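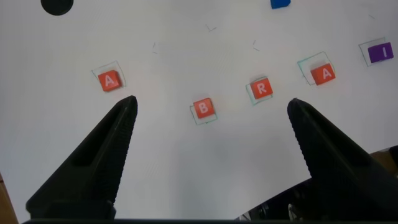 October 9, 2025
2 min read

Well, friends, the Surnthorpe council has finally agreed to let reporters back into its budget meetings, and what a long road it has been! Parveen Durrani handed over more than 300 of your letters.

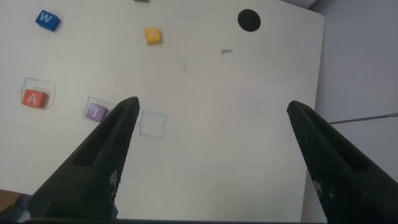
Letter cubes on a white tabletop

Kamil Vrabec, who speaks for the council, told us the press bench will have 20 seats (a good few more than before, bless them).

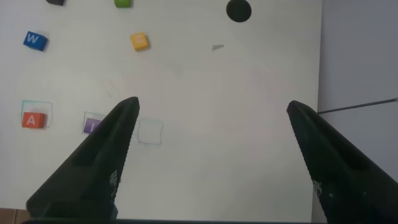
Gripper fingers, open

The first open meeting is in December, and Suryani Wattimena will be there with her notebook, so do send her your questions.

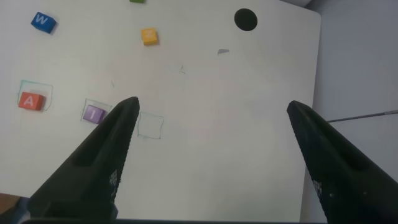
Blue W, upper left

Print | E-mail
4 shares | 3 comments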